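Home | Music | Nightlife | Food & Drink | Arts | Calendar

Bratum moves its all-night techno party to a bigger room in January

If you've ever stood in the stairwell at Barkach waiting for somebody to leave so you could get in, I have good news. Bratum, the monthly techno night that has been sweating up that basement for three winters, is moving upstairs to the main hall starting in January. I got the email while I was eating cereal and I may have yelled a little.

For anyone who hasn't been, Bratum is the one with no headliner on the flyer. The residents trade off all night, they play long, and the slow stuff comes first. I mean really slow — the first time I went I thought the sound system was broken, and by 2 a.m. I was up front with my coat tied around my waist, wondering where my friends were. (They were at the taco window. They're always at the taco window.)

The basement held 100 people, and that was a big part of the charm and all of the problem. The last few parties filled up before midnight, and the line went past the laundromat and around the corner. Last month I waited so long my phone died, and I had my ticket on my phone, so you can guess how that went.

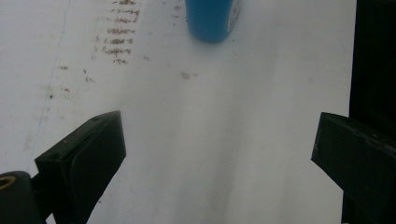 White surface, black gripper fingers in the foreground.

The main hall is a whole different animal. Barkach put in a new floor over the summer and hung curtains along the back wall, which should help with the echo that made last year's disco nights sound like they were happening in a swimming pool. The crew says the speakers from the basement are coming along too, stacked on the floor at the same level as the dancers. No stage, they promise. I hope they stick to that one! Half the fun of this party is turning around and finding out the DJ has been two feet away from you the whole time.

Tickets are going up, but not by a lot. It's 18 dollars in advance and 30 at the door, and the advance ones get you in any time before 1 a.m. After that you take your chances with everybody else. Doors are at 10 p.m. and the music runs until 6, with coffee at the side bar for the last two hours. The coat check is finally a real coat check with numbers, so goodbye to the giant pile by the boiler. I lost a good scarf in that pile.

Opening the January party is Flesix, the duo that put out that rattling little tape of drum machine tracks in the fall. I caught them at a record store and they were great, if a bit quiet, and I'd love to hear those tracks on speakers that can push some air. The residents take over after them and go through to the end. There's no word yet on whether the basement will stay open as a second room. I asked, and the answer I got back was a shrug emoji, so read that however you want.

The entrance is changing along with the room. Use the front doors at 1716 on the avenue side, and skip the alley, where you'll just find a locked gate and possibly me, having forgotten. Parking is as bad as it ever was. The night bus stops across the street.

I'll be there early for the slow part. Come say hi, and bring earplugs.

More in Nightlife
Flesix tape gets a second pressing
Wong adds a late-night noodle menu for the club crowd
Five patios still open in the cold
Disco night at Barkach takes the winter off
Where to dance before midnight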